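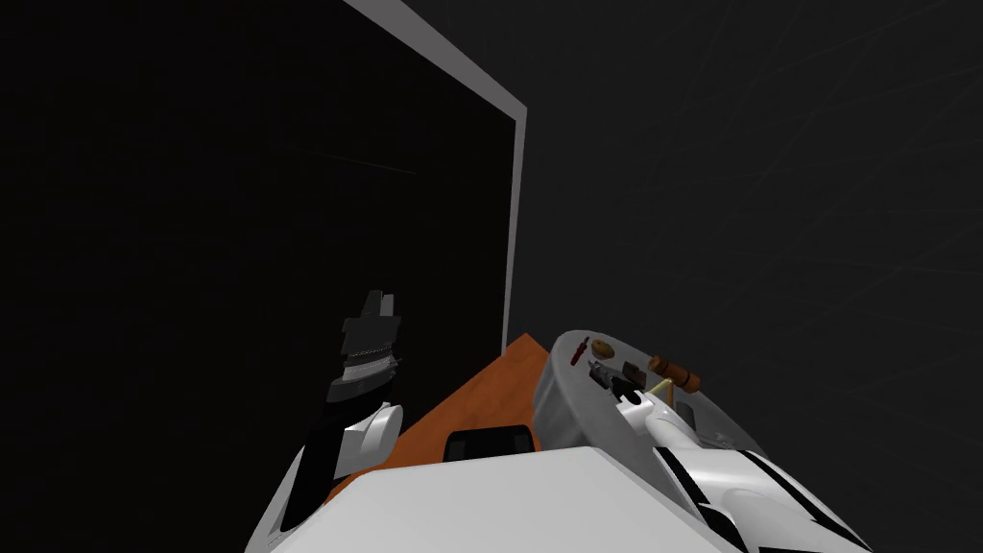 Section 2: Ground rules for picking in the simulator

I wrote this section after watching a few of us pick up the same bad habits in Stelireck, so bear with me if some of it sounds fussy. Run every new task in the simulator first, and stick to these rules there too (yes, even though you can't break anything!).

1. Load your workspace and let both arms settle before you send a single command.

2. Decide which arm is working and which one is parked. I park the left arm upright, gripper open, well clear of the container.

3. Set the speed limit for the working arm. Our house limit is 300 mm per second over the table, and I drop way below that once the fingers get near the rim.

4. Come in from above and stop. Check the fingers against whatever is lying next to your target, then go down.

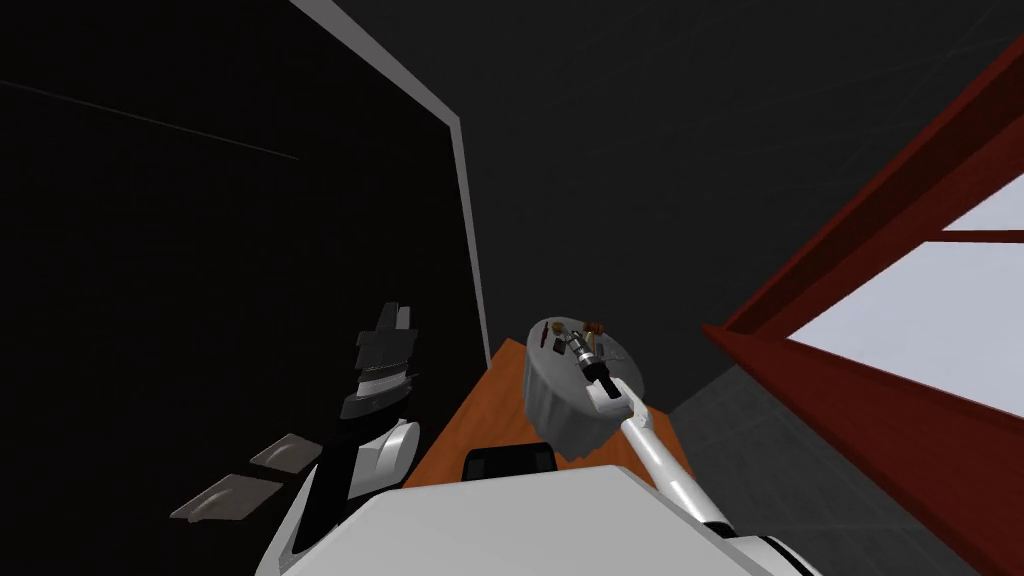 Fig. 2. Right gripper down in the fluted container, left arm upright beside the table.

5. Close slowly. If the fingers catch a second item, open up, back out the way you came and start again from step 4. Please don't shake it loose!

6. Lift straight up until you're clear of the rim, and only then swing sideways.

Note: Small items love to hide behind the gripper, so switch camera views before you close. Igor Vrabec keeps two views open side by side and I've started copying him.

Caution: A clean run in Stelireck isn't permission to run the real arms. You still need the cell check in Section 8, and Dace Luik or I have to sign the sheet.

7. Save the log with the task name and your initials, failed runs included. We keep the last 1000, and I do read the failures (they're the fun ones).

Rules last changed June 2025.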